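Projects > Student reports > Lemlow gripper kit review

Review of the Lemlow gripper kit for kitchen tasks
Mohsin Arain, Histgate College
Tue 28 January

The aim of this project was to find out if the Lemlow gripper kit can be used by a student team without outside help. The kit is sold by Enport and costs £670 with the wrist camera. We paid for it from the Malik fund, which covers one large purchase a year.

Fitting it to our arm took two afternoons. The printed guide is clear on the wiring but leaves out the order in which the bolts should be done up, and we had to take the base off again once. The software installed first time on the lab computer.

For the trials we used the practice kitchen on the ground floor. The task was to pick one piece of fruit or veg from a container on the worktop and put it down on a board. We ran 1,046 attempts during November and 922 of them were counted as good. Most of the failures happened on the approach, when a finger touched the side of the container before it reached the food. 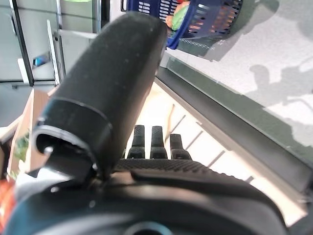

Figure 1. Wrist camera view of the gripper, with the blue basket on the worktop behind.

The wrist camera was more useful than we expected. The large finger fills a good part of the view, so the operator has to learn which part of the picture to ignore. Bright light on the cupboard fronts was also a problem, and we turned the exposure down by hand before each session.

The dotted grip pad picks up dust and should be wiped often. We swapped it once. Enport took 23 days to send the spare, and we lost most of the time we had set aside for testing softer items such as tomatoes.

We would buy the kit again for a second arm, but would order two spare pads with it. The next group should repeat the trials with a shallower container and write down the lighting each time.

Comments (3)

Petra: Does the guide cover left-hand mounting? Ours says nothing.

Mohsin Arain: There is a page on it near the back, after the wiring section.

jdw: Same wait for spares here. Phoning them helped a bit.

Contact the projects office | © Histgate College | Back to top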